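Vumia open house, second stop: the packing cell

By the time our group reached the packing cell the line had been down since two o'clock. Peninah Muli, our guide, called it a pause. The operator next to her called it a jam, and I went with him.

What went wrong is simple enough. The arm closes on an item, the pad catches the wall of the carton as well, and both go up together. The cell is meant to feel the extra load and stop. In October it didn't, and a full carton went over the guard rail at head height. Nobody was standing there. Levente Szekeres, who runs maintenance, told us this plainly, and I liked him for it.

The fix, according to the slides, is more practice data: 781 packing runs done by hand, in ordinary homes, with almost 200 of them on soft goods. Fine. But the load sensor is the same one as before, and the guard rail is the same height. I asked twice why the rail hadn't been raised and got the number 700 both times – that's cartons a shift, apparently.
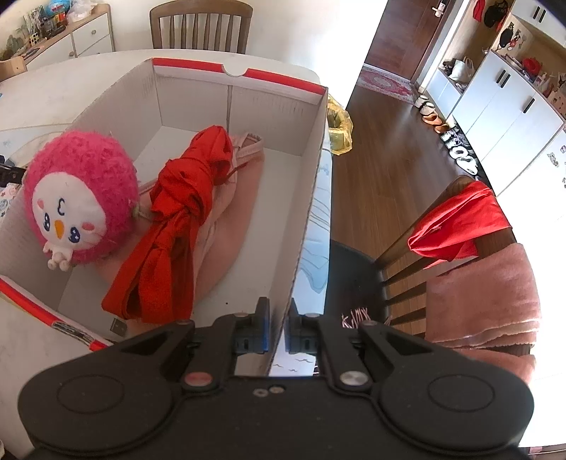
Szekeres said a taller rail has been priced. Muli said we were running behind and took us on to the coffee. I'd want to see that rail before I sent anyone to work beside the arm.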